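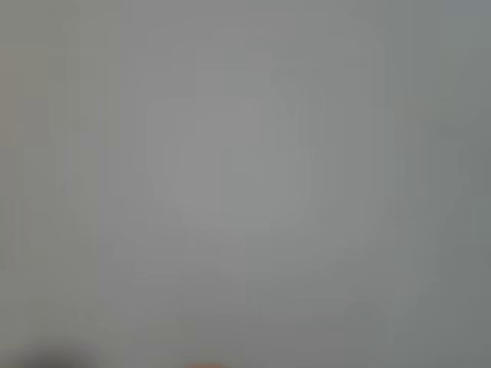

Can I run one aerial for both my UHF CB and my scanner with a splitter?

You can for receiving, but the minute you key up the CB you'll be shoving transmit power straight down the scanner's front end, so use two aerials.

nhi_sam
Cheers for that. I'm the one who asked over in the newbie bit and it got moved here. It's a ute with a 4 watt set and a Grarnum whip on the bull bar. I was hoping to avoid drilling anything else!

dusty_marsden
Two aerials, definitely. I've got a little mag mount on the roof for the scanner and it hears the repeater from the far side of the hill no bother. No drilling. Just keep it well back from the CB whip.

Kelpie1109
Don't agree with the "never share" thing. I've used a Dekutico changeover relay for years. It drops the scanner off the line when you press the mic. Works fine, and you only have one lump of metal out front for the branches to get at.

dusty_marsden
And when the relay sticks? I cooked a scanner that way. Dead as a doornail on the Monday before a long trip, and I wasn't happy.

Kelpie1109
Then you had a rubbish relay or you wired it wrong, mate. Mine's in a sealed box under the seat. I'll grant you the cheap ones are horrible.

nhi_sam
Easy, you two :) What about cable? I've got a 2 metre offcut of RG58 in the shed. Good enough for the mag mount?

tin_roof
For receive only over 2 metres, yeah, fine. Check the plug end though. If the braid's gone dark and crusty where it meets the connector, cut it back to clean copper and fit a new plug. I wouldn't bother with the posh stuff for a run that short.

dusty_marsden
What tin_roof said. And don't shut it in the door where the seal pinches it, bring it in at the top corner.

Kelpie1109
Still say relay. But fair enough, for a first go the mag mount is less fiddly.

nhi_sam
Right, mag mount it is. Sketico have one on the shelf in town so I'll grab that and have a play in the yard. Does anyone know if the magnet marks the paint?

tin_roof
Only if there's grit under it. Wipe the roof first.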